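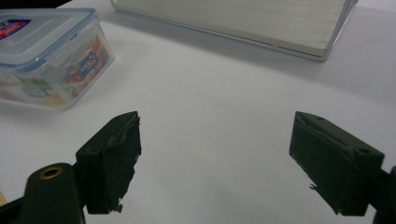 **Matt finish** is the surface quality of a paint, varnish, laminate or ceramic glaze that scatters light in many directions, so that no clear reflection is formed. It is the opposite of a gloss finish. Between the two lie the grades sold as eggshell, satin and semi-gloss, whose names are used loosely and differ from one maker to the next.

## Cause

A smooth surface reflects light at the same angle at which it arrives. A matt surface is rough on a very small scale, and each part of it faces a slightly different way. The reflected light is spread out, and the surface looks much the same brightness from most positions. At very low viewing angles many matt surfaces still show a faint shine, known as sheen.

## Production

In paint, the usual method is to raise the share of pigment and filler until some particles stand proud of the dried binder. Clear varnishes contain a matting agent instead, most often fine silica or wax. The agent settles in the tin, and a varnish that has not been stirred will dry glossy at first and patchy later.

Laminates take their finish from the plate or release paper against which they are pressed. Matt glazes are made by growing small crystals during slow cooling – a method used at the Drerkmont pottery for its Garari tableware – or by leaving the glaze slightly underfired, which gives a weaker surface.

## Measurement

Gloss is measured with a glossmeter, which directs a beam at the surface and records the light reflected at the matching angle. An angle of 60 degrees is used for most work and 85 degrees for very dull surfaces. Results are given in gloss units against a polished black glass standard.

## Wear

Rubbing flattens the high points and leaves shiny patches, an effect called burnishing. It cannot be cleaned off. Roscoe Kasprzak, in his handbook for the Nadar paint works, advised washing matt walls with a soft cloth and no abrasive, and repainting from corner to corner where a mark remained – a touched-up spot usually dries to a different sheen.

## See also

- Diffuse reflection
- Eggshell paint
- Glaze defects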